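Cell notes: wrist camera and finger service on the Customia bench arm

Nov 5, 2023

The Customia cell went back into service this week after its scheduled gripper inspection. The work was routine, but two of the findings affect how the cell should be looked after between inspections, and the setup sheet has been revised accordingly. Operators on the Appiah line should read the section on surface condition even if they never touch the gripper, as the same procedure will apply to their bench from January.

For those who haven't worked on it, the cell is a single arm over a fixed bench, with a parallel two-finger gripper and a small colour camera mounted at the wrist. The camera looks down between the fingers. It serves two purposes: it locates parts before the pick, and it lets the technician check finger alignment without putting a gauge into the cell. Both depend on the mounting being stiff and on the view of the bench being clean.

The inspection was triggered by pick count on the Sosteo job. Logged offset between the commanded and located position of the reference part had drifted over 143 cycles, always in the same direction. Drift in one direction usually means something has moved mechanically. Scatter in all directions usually means lighting, focus or dirt. In this case there was a little of both, and the two were dealt with separately.

Mechanical check

The arm was brought to the service pose, speed limited, and the air and power to the tool were isolated at the cabinet and tagged. The fasteners on both finger assemblies were then checked by hand with a driver before any torque tool was applied. Doing it in this order matters. A torque driver set to the final value will nip up a loose screw and give no indication that it was ever loose, and the log then shows a healthy gripper with an unexplained offset.

One screw on the left linkage took a perceptible part-turn. The remaining screws were tight. The loose one was removed, the old threadlocker cleaned from both threads, and the screw refitted with fresh medium-strength compound and witness-marked on the cabinet-side copy of the drawing. Please don't put paint marks on the screw heads themselves. The paint flakes, and the flakes end up on the bench.

The finger blades were checked for parallelism with the jaws closed on a ground pin, then opened to full stroke and checked again for free play at the tips. Both were within the limits on the Skalitz tooling drawing. The blades were not changed. The spare set stays in the tooling drawer, second shelf, with its own inspection card.

The linkages were wiped down with a lint-free cloth and a small amount of isopropyl alcohol. No grease was added. The pivots are dry-running, and a film of grease on them collects dust and carries it straight to the part.

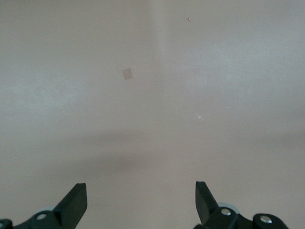

With the tool re-energized, the gripper was opened and closed through 35 full strokes at reduced speed, with a pause at each end of travel. Motor current was recorded on every stroke. The trace was flat, with no step at the point where the left side had previously shown a small rise. The rise was probably a symptom of the loose screw, though it was small enough that it had never tripped the warning threshold. The threshold has been left where it is for now.

Camera reference

The camera bracket was not disturbed, so a full hand-eye calibration was not strictly required. It was done anyway, with the full 299-pose set. The short pose set is adequate for a quick check after a bump, but it samples the wrist rotation poorly, and this was a chance to get a fresh baseline with the fingers in known condition. The new transform replaced the old one in the controller, and the old file was archived under the inspection date.

After calibration, the fingertip reference was retaught. This is the step most often missed. The vision software stores the position of each fingertip in the camera view and uses it as a sanity check before every pick. If a finger assembly has been loosened and retightened, the stored position may be out by a few pixels even when the mechanical work is sound. The check will still pass, but with less margin, and it will start to fail intermittently when the light changes. To reteach:

Open the gripper to full stroke and wait for the motion-complete flag.
Load the fingertip reference page and select both sides.
Capture with the cell lamps on and the overhead room lights in their normal production state.
Accept only if both tips are found. If one is missed, adjust the exposure and capture again. Do not lower the match threshold to get a pass.
Save to the job and to the cell default.

Saving to the job alone leaves the next product change loading the old values. This has happened twice on this cell and once at Skalitz.

Surface condition

The scatter in the offset log came down to bench cleanliness and shading. The bench surface is pale and matte, chosen so that most parts stand out against it and reflections are kept low. The drawback is that small debris also stands out. A scrap of packing material lying flat can be large enough to pass the minimum-area filter, and once it does, the locator will treat it as a candidate part. Fine particles don't pass the filter on their own, but they can merge with the outline of a real part and pull its centre across.

The second contributor is the tool's own shadow. At low approach heights the gripper and wrist block some of the lamp light, and a soft dark band falls on the bench. Its edges are diffuse, so it does not produce a false part, but it reduces contrast where a part is about to be picked. The practical fix is to take the locating image higher up. The approach height for image capture on the Sosteo job has been raised to 217 mm above the bench. The pick height is unchanged, and the cycle time penalty is small enough to disappear inside the conveyor wait.

Raising the minimum-area filter was considered and rejected. The smallest part on the Sosteo job is already close to the present limit, and a tighter filter would trade false candidates for missed parts.

Changes to the routine

The following are in effect now and are written into the setup sheet:

Wipe the full pick area at the start of each shift and at every product change. Use the dry microfibre cloth, one direction only, towards the waste tray. No compressed air inside the cell.
Check the live view after wiping, with the bench clear of parts. The locator should report zero candidates. If it reports one or more, wipe again before loading the job.
Log any offset warning, including those that clear by themselves.
Hand-check the finger fasteners monthly, driver first, torque second.
Run the fingertip reference reteach after any work on either finger, however minor.

The zero-candidate check is new. It takes a few seconds and needs no tools, and the result can be recorded on the existing shift card in the column previously used for lamp hours. Lamp hours are now read from the controller, so the column was free.

Outstanding items

The cable loop behind the wrist has a polished area where it touches the tool flange at extreme rotation. The jacket is intact. A longer sleeve is on order and will be fitted at the next stop. Until then, avoid jogging the last axis to its positive limit by hand.

The right-hand lamp diffuser has a hairline crack near one fixing. It has been left in service, with the fixing backed off slightly to relieve it.

Revised setup sheets are in the binder at the cell and in the shared maintenance folder. Please discard any loose printed copies of the earlier version, including the one taped inside the cabinet door.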